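Fold It Anyway

Every March I read that folding kitchen cloths is a waste of time. Toss them in a drawer, the argument goes, they all end up wiping the same counter. I disagree. In my old apartment in Brinedmont the drawer held everything I owned in cotton, and I could never find a clean one.

A shallow basket fixed that. One cloth in it, the rest stacked beside it – you see what you have.

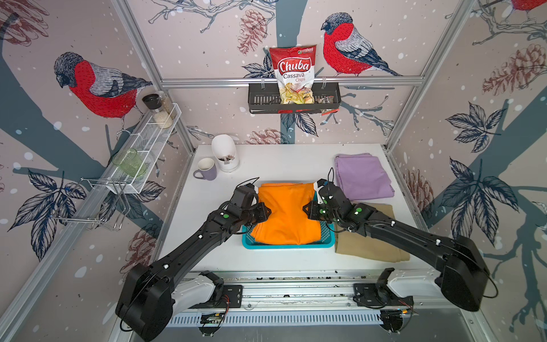
Orange in the basket, lavender and tan to the side.

Thick cloth is the usual complaint. Twill does bunch at the fold, and it takes a second pass to get a crease to lie straight. I give it 13 seconds. A lump left in the first fold only gets bigger in the next one.

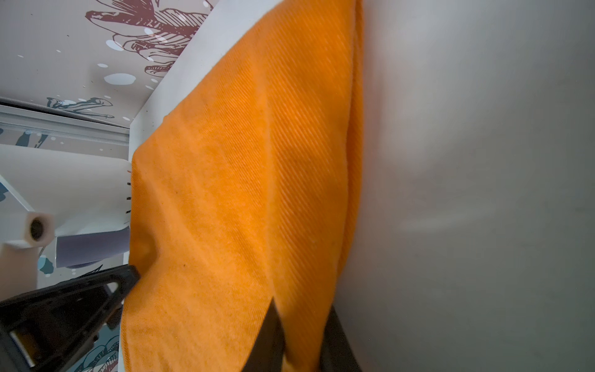

What about the drawer?

Keep it for the rags. Mine has 2 old ones in it and they can stay crumpled.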